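Visarcombe Forums > Learning from demos > Data collection

Thread: bun task, how many demos before you stop and look?

hirkov_left
Posted 9:40 am
Setup: two arms, teleop, steamer on a table. Task is buns from the basket onto a plate. Lid gets handled first by the left arm, then right arm does the picking. We have 80 episodes in and the policy is ok on the first bun and falls apart on the last one. Goes to the right place, closes above it, lifts nothing, carries the nothing over to the plate. Very confident about it.

Plan was to go to 1488 total (number came from the storage budget, dont ask). Before I burn two weeks of operator time, does anyone stop and train early or do you just push through?

rimfire_k
Posted 9:52 am
Stop now. 80 is plenty to see what's wrong. If it closes high on the last bun your operators are probably doing something different on that one and the model is averaging it.

pan_tilt_pete
Posted 10:05 am
Disagree. 80 is nothing for two arms. You'll chase ghosts. Get to a few hundred, same operator, same start, then look.

rimfire_k
Posted 10:11 am
same operator same start is how you get a policy that works for that operator on that start

pan_tilt_pete
Posted 10:14 am
It's how you get a policy that works at all. Vary stuff after.

hirkov_left
Posted 10:48 am
ok went and watched a bunch of them back. Rimfire might have it. Two operators. One comes down open and vertical and waits a beat. Other one starts closing on the way down bc its faster. On a full basket you get away with it, the buns prop each other up. Last one on its own just slides or gets pinched by the pleats on top. 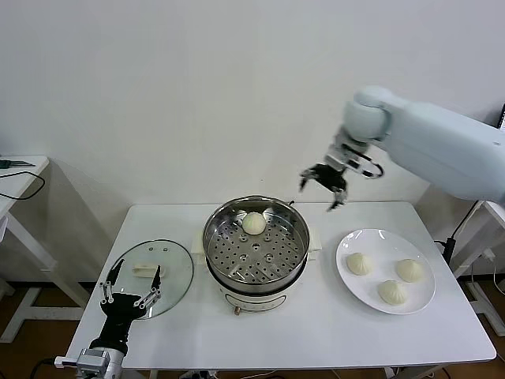 Also the last bun ends up in a different place every time and we never controlled for that. Sometimes near the rim, sometimes middle. Near the rim the fingers have to clear the steel and the operators come in at a slant, so thats a third way of doing it. I count 17 episodes where the grasp took more than one try and all of them are marked success.

softgrip
Posted 11:20 am
Those 17, keep or toss?

hirkov_left
Posted 11:23 am
was going to toss

softgrip
Posted 11:31 am
Keep them but tag. Retries are the only place the model sees recovery. We tossed ours on the Brennan job and the thing had no idea what to do after a miss, just froze over the tray. Put them back in, got better. Not great. Better.

pan_tilt_pete
Posted 11:40 am
Or it learns to miss first and then retry. Seen that too. Trim the miss, keep the approach after it.

softgrip
Posted 11:44 am
Trimming worked for you? we got jumps at the cut

pan_tilt_pete
Posted 11:47 am
Start a new episode at the cut, don't splice.

mossy_bracket
Posted 12:30 pm
Side question, what are you doing about the glass lid. Our depth was useless on clear glass, went color only and it was fine. And are you recording the left arm while it's parked? If it idles in a slightly different pose each episode the model can pick up on that, we had one using the idle arm as a clock basically.

hirkov_left
Posted 12:41 pm
color only here as well. Left arm is recorded the whole time, yes. Park pose is wherever the operator lets go of it. Which, yeah. Hadnt thought of that.

mossy_bracket
Posted 12:43 pm
Script the park. One button.

rimfire_k
Posted 1:15 pm
What I'd do: write the grasp down in one line, both operators do it that way, collect about 30 with only one bun in the basket, random spot. Nothing else. Retrain on old plus new and compare on last bun only.

pan_tilt_pete
Posted 1:22 pm
30 isnt going to move it. But it's an afternoon so whatever, try it

sikine_ops
Posted 2:06 pm
Late but are these real buns? Ours dried out under the lights and got stiff by the end of a session, grip force all over the place. Swap them every hour or log bun age. Sounds dumb, we log it.

hirkov_left
Posted 2:19 pm
not logging anything like that. adding a column.

Doing the single bun set tomorrow, open and vertical, pause, close. Scripted park too. Will post last-bun numbers for old only vs old + new, and one with the retries split out like Pete said. 1488 is on hold till then

pan_tilt_pete
Posted 2:25 pm
Post the failures too, not just the rate

hirkov_left
Posted 2:26 pm
will do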